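Workshop tips: keeping a small robot bench in order

A bench-top arm needs less looking after than a lathe, but it shares the room with people, and most of the trouble comes from the bench around it. These are the house rules we use at Prokbridge.

Cover the table before you mark it out. Brown kraft paper is cheap, lies flat enough and shows up spills and scuffs. Pull it tight and tape the edges down first. Change it when it tears, or on the last Wednesday of the month if it doesn't.

Mark out with coloured tape, dark on a pale surface. Squares are easiest to call out to someone across the bench. Ours from the August rebuild used 52 metres, so buy more than you think. Lay the long lines first and press them down with a cloth. A slightly wavy line does no harm as long as nobody measures from it. Take measurements from the base plate.

Keep the base plate bolts on the same list as the guards. Check them every 30 running hours, and again after any bump. Write the date on the sheet by the door.

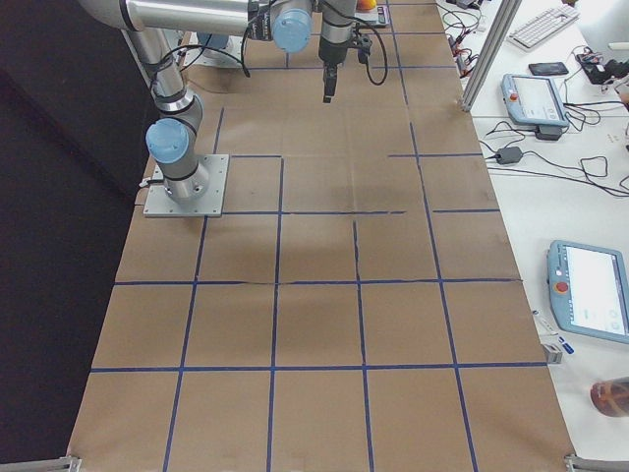
Taped grid on kraft paper, with the gripper over the upper squares and the pendants on the desk to the right.

Every arm has its own teach pendant, and every pendant has its own place. Put it down screen up, with the red stop button clear of cables and paper. If two arms share a table, label both pendants and both bases with the same letter. Reaching for the wrong stop is an easy mistake.

Anyone stepping inside the reach of an arm takes its pendant with them. Phones, marker pens and mugs stay on the desk side.

Cables on the arm should hang in easy curves with enough slack for the full swing. Run the arm slowly through its whole range after re-tying them and watch the elbow and wrist. Coil spare cable on the desk and keep it off the floor. We use Plekico hook ties, part 657, which can be undone with gloves on.

Test the emergency stop at the start of each shift, before the first program is loaded. If it fails, switch off at the wall and hang the red tag.

Spare tape and paper are in the Bunitz cabinet, drawer 87. Put the empty roll in the tray so it gets reordered.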